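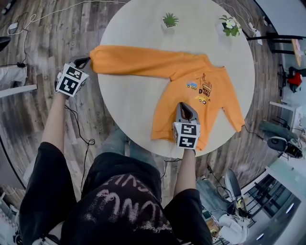 3.2 What people do with the sleeves

I went into this part of the study thinking sleeves would be the boring bit. They weren't! Of the 948 folds we logged in the Trurville households, the sleeves ate up more time than the body, the hem and the stacking put together, and they were where people disagreed with each other most (sometimes loudly, in the same kitchen).

Figure 2. A long-sleeved sweatshirt laid flat on a round table, one sleeve stretched out to the side.

Most of our folders started the way Figure 2 shows, with the garment spread out and a sleeve pulled straight. What came next split them into two camps. The "crossers" brought each sleeve flat over the chest and then folded the body around it. The "tuckers" folded the body in first and doubled the sleeve back down along the side. I'm a crosser myself, so I asked Gisela Ulloa to code this part without me, and she went through all 500 clips from the first round on her own.

Table shape mattered more than I'd guessed. On a square table people line the hem up with the edge, almost without looking. A round table gives you no straight line to work from, and a sleeve can easily end up close to the rim, so folders kept shifting the whole garment to get some room back. We saw 131 of these shifts in the October sessions, nearly all of them on round tables. Plants, mugs and mail also shrink the space you can really use, and we left all that where it was, the way Urnach did in his earlier laundry work (I still think he was right about that, even if his tables were all rectangular).

Printed fronts were another surprise. Several people told us they fold a kid's shirt so the picture stays on top, which makes it quicker to find in the drawer. Iglesias and Trolletti treat this as a matter of taste, but in our interviews it came up as a plain sorting trick, and I'd like to see it tested on plain shirts too. Section 3.3 gets into hoods, where both camps pretty much fall apart.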